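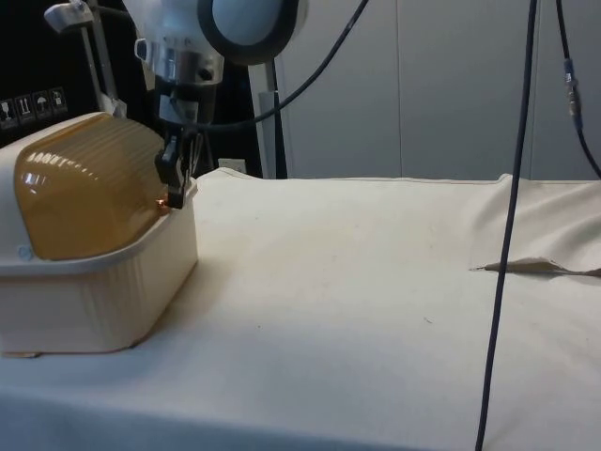

Figure 4. Lidded tub, cream-white base with ridged amber lid.

Section 4: Storing Dry Goods in the Shared Pantry

Posted September 13, 2022, by Britt-Marie Tangen
Reviewed by Veronica Căpraru
41 shares | 3 comments

This section applies to all residents and kitchen staff at Sturkdale House who keep dry goods in the shared pantry on the ground floor. It covers the preparation of containers, labeling, shelf placement and the monthly check. Refrigerated and frozen items are covered in Section 5.

4.1 Before You Begin

You will need a clean tub with a fitting lid, a roll of pantry labels, a permanent marker and a dry cloth. Labels are kept in the drawer beneath the pantry notice board. Containers brought from home are accepted if they close fully and stand flat on the shelf.

NOTE: Glass jars may be stored on the bottom shelf only.

4.2 Preparing the Container

1. Wash the base and the lid separately in warm water with dish soap. Ridged lids should be cleaned with a soft brush, as flour collects in the grooves.
2. Rinse both parts and leave them upside down on the rack overnight.
3. Wipe the inside of the rim with the dry cloth. Any moisture left under the rim may cause sugar and salt to cake.
4. Check the base and lid for cracks. Do not use a cracked container for food.

CAUTION: Do not place lids in the lower rack of the dishwasher. Heat may warp the lid and prevent a proper seal.

4.3 Filling and Labeling

1. Pour in the dry goods, leaving a finger's width of space below the rim.
2. Press the lid down at each corner, then along each side.
3. Write the contents, your room number and the date of filling on a label. If the original package shows a best-by date, copy that date as well.
4. Attach the label to the front of the base. Labels placed on lids are easily separated from their contents when several tubs are open at once.

NOTE: Products containing nuts, sesame or gluten must also carry a red allergen label. Mixed products such as muesli — including homemade mixes — follow the same rule.

4.4 Placing the Container on the Shelf

Each room is assigned one section of shelf, marked with the room number. The shelves are the Pavberg wall type and are rated for 52 pounds each. Place heavy items such as rice and flour at the ends, directly over the brackets. Do not stack more than two tubs.

Keep the lowest shelf clear of the heating pipe. Goods stored against the pipe spoil quickly and may attract insects.

4.5 Monthly Check

The pantry is inspected on the first working day of each month, starting in October. Items without a label are moved to the holding shelf and kept there for one week before disposal.

If you find moths, larvae or webbing in any container:

1. Close the container and do not return it to the shelf.
2. Seal it in a plastic bag and take it to the outdoor bin.
3. Report the find to the house office, extension 246.
4. Check all neighboring containers the same day.

CAUTION: Do not use insect spray in the pantry. Traps are supplied by the house office on request.

Requests for additional shelf space should be made on Form 435, available at the front desk.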